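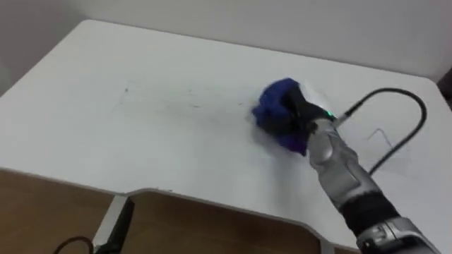 À qui s'adresse ce poste ?
À une personne qui a déjà écrit du logiciel de commande pour un bras manipulateur, en C++ de préférence, et qui a passé du temps devant une vraie machine. Le diplôme compte moins que le code que vous pourrez nous montrer.

Ingénieur(e) logiciel, commande en effort et planification de mouvement (H/F)
Kokiston, équipe Manipulation
CDI, temps plein
Annonce publiée en janvier 2018

L'équipe

Kokiston développe la couche logicielle qui permet à des bras du commerce d'exécuter des tâches de contact : essuyer, poncer, insérer, plier. Nous vendons cette couche à des intégrateurs, dont Zimstead et Luken, qui l'installent ensuite chez leurs propres clients. Nous ne fabriquons pas de bras ni de préhenseurs.

L'équipe Manipulation compte 11 personnes. Elle est dirigée par Nadiia Sirko. Vous serez rattaché(e) à Jihad Matar, responsable de la commande, et vous travaillerez tous les jours avec Cempaka Majimbun, qui s'occupe de la perception.

Le sujet

Le poste est ouvert pour le projet Wijaya, consacré au nettoyage de surfaces planes avec un chiffon tenu par le préhenseur. La trajectoire d'essuyage est calculée à partir d'une carte des traces relevées sur le plateau. Elle est ensuite suivie par un régulateur hybride : position dans le plan, effort selon la normale.

Trois points nous occupent en ce moment.

Le premier est le contact. Un chiffon roulé en boule n'a pas une raideur constante : elle change selon la prise et se modifie pendant la passe. Notre régulateur d'admittance est réglé une fois pour toutes et il oscille sur certaines prises. Nous voulons estimer la raideur en ligne et adapter les gains, sans dégrader la stabilité quand le contact se perd au bord de la table.

Le deuxième est la planification. Le planificateur de couverture actuel produit des bandes parallèles sur tout le plateau. Il gère mal les découpes, les angles arrondis et les bords proches d'un mur, et il ne sait pas repasser uniquement là où il reste des marques. Il ne tient pas compte non plus des câbles du préhenseur, qui limitent la rotation du poignet. Cette contrainte est aujourd'hui codée en dur dans les butées articulaires.

Le troisième est la détection des traces. Des marques gris pâle sur une surface blanche mate donnent peu de contraste, et l'ombre du bras les couvre une partie du temps. Cempaka a repris le module de segmentation. Il faudra définir avec elle l'interface entre la carte produite et le planificateur, incertitudes comprises.

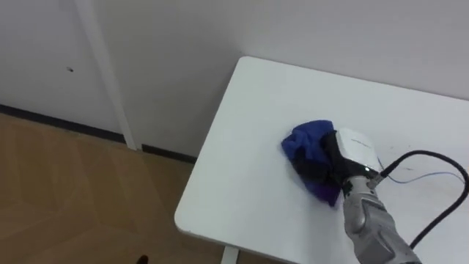

Essuyage au chiffon, projet Wijaya.

Vos missions

Concevoir et écrire le nouveau régulateur d'effort, avec ses tests en simulation et sur le bras.
Reprendre le planificateur de couverture et y ajouter le traitement des zones partielles.
Modéliser la contrainte de câble et la sortir du code des butées.
Maintenir l'outil de relecture des essais (journaux d'effort, articulaires et vidéo synchronisés), écrit en Python.
Participer aux revues de code. Chaque modification de la boucle de commande est relue par deux personnes.
Rédiger la documentation d'intégration destinée à Luken et Zimstead, en anglais.

Comptez une moitié du temps devant la machine. Les essais sont répétitifs et une bonne part d'entre eux échouent. Si vous cherchez un poste de recherche pure ou un poste à distance, celui-ci ne conviendra pas.

Environnement technique

C++14, Python, Linux avec noyau temps réel, ROS pour tout ce qui est hors de la boucle rapide. Eigen pour l'algèbre. Intégration continue avec 260 scénarios de simulation rejoués chaque nuit. Git, revues obligatoires, pas de branche qui vive plus d'une semaine.

Profil recherché

Indispensable :
Au moins 3 ans de pratique du C++ dans un contexte temps réel ou embarqué.
Des bases solides en automatique : impédance, admittance, passivité, filtrage.
Cinématique et dynamique des bras à six ou sept axes.
Français ou anglais courant, et lecture aisée de l'autre langue.

Apprécié :
Une expérience de la planification de couverture (usinage, peinture, agriculture, peu importe).
La manipulation d'objets déformables.
Des notions de vision, assez pour lire le code de segmentation et discuter d'un faux positif.

Nous étudions aussi les candidatures de docteurs sans expérience industrielle, à condition que la thèse ait comporté une partie expérimentale sur robot.

Conditions

Statut cadre, période d'essai de quatre mois. Rémunération selon expérience, annoncée dès le premier entretien. Mutuelle prise en charge à 60 %, tickets restaurant, remboursement de la moitié de l'abonnement de transport. Un jour de télétravail par semaine est possible après la période d'essai, hors campagnes d'essais. Deux ou trois déplacements par an chez les intégrateurs.

Prise de poste souhaitée avant l'été. Un préavis de trois mois ne pose pas de problème.

Déroulement du recrutement

Un appel de trente minutes avec Inna Stelmakh, des ressources humaines.
Un entretien technique avec Jihad Matar et Elis Price, développeur principal du planificateur. Vous y présenterez un travail de votre choix, code à l'appui. Il n'y a pas d'exercice au tableau.
Une demi-journée dans nos locaux, avec un problème tiré d'un journal d'essai réel. Les frais de déplacement sont remboursés.

Nous répondons à chaque étape sous 12 jours, y compris en cas de refus.

Pour postuler

Envoyez un CV et un lien vers du code, ou un extrait commenté si votre code n'est pas public, à l'attention d'Inna Stelmakh, par le formulaire de la page Recrutement, en indiquant la référence « Wijaya, commande ». La lettre de motivation est facultative. Quelques lignes sur un problème de contact que vous avez eu à traiter nous seront plus utiles.

Clôture des candidatures fin février. Les entretiens commencent au fil des réceptions.

Un stage de fin d'études sur l'estimation de raideur est ouvert en parallèle, voir l'annonce séparée.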